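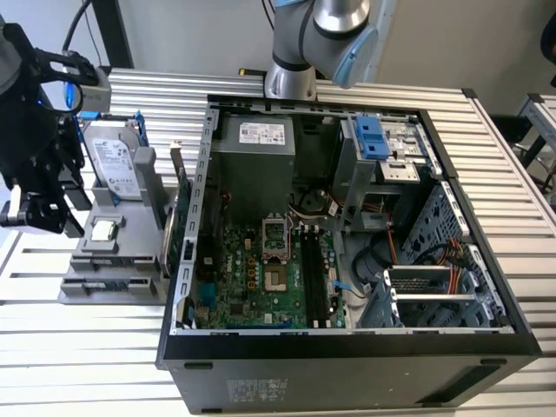
Questions I get asked about doing up old desktop PCs

I'm Jolanta Krawczyk and I take in tired office towers, strip them, clean them and put them back together for people who just need something that works. The same questions land in my inbox every week, so I've put my answers in one place (I'll add more as they come in!).

Why do you lay the tower on its side?

So I can see what I'm doing, mostly. With the side panel off and the board facing up, everything I want to get at is in front of me, and if I drop a screw it lands somewhere I can fish it out. Try it with the case standing up and you'll be holding a torch in your teeth within five minutes.

The processor socket is empty. Can I just pop any chip in?

Sadly not. It has to match the socket and the board has to support it, so look up the board's model number before you buy. Lift the lever, open the bracket, lower the chip straight in and never, ever push. And keep your fingers off the contacts. I bent some on my very first board and I'm still cross about it.

Which memory do I need?

Go by the board, again. The generations have their notch in different places, so if a stick won't seat, stop and check you've got the right sort. When both slots are bare I like to fit a matching pair - it's an easy win on an older machine.

Should I replace the power supply?

If the fan's quiet and it isn't giving off a funny smell, I usually leave it be. Read the label for the wattage before you add a graphics card, though. Please don't open the power supply itself, even unplugged. I don't open them and I've been at this for years.

What do I do with all those spare power leads?

Tuck them beside the drive bays with a soft tie and keep them away from the fan. Leave yourself enough slack to add a drive later, or you'll be cutting ties off again by March.

My case has a blue plastic latch by the drives. Do I need a screwdriver?

Probably not for that bit! Coloured latches are normally there so drives come out without tools. If it feels stiff, look for a hidden screw before you lean on it.

How do you get the dust out?

Soft brush first, then short bursts of air, holding the fan still with a finger so it doesn't spin. I do mine outside, and my neighbours at number 50 have been very patient.

Do you sell finished machines?

Yes, now and then, under the name Wulska. Every one gets a job number and I write it on the paperwork - I've just reached 578. Send me a message with what you'll use it for and I'll tell you if I've got anything suitable on the shelf.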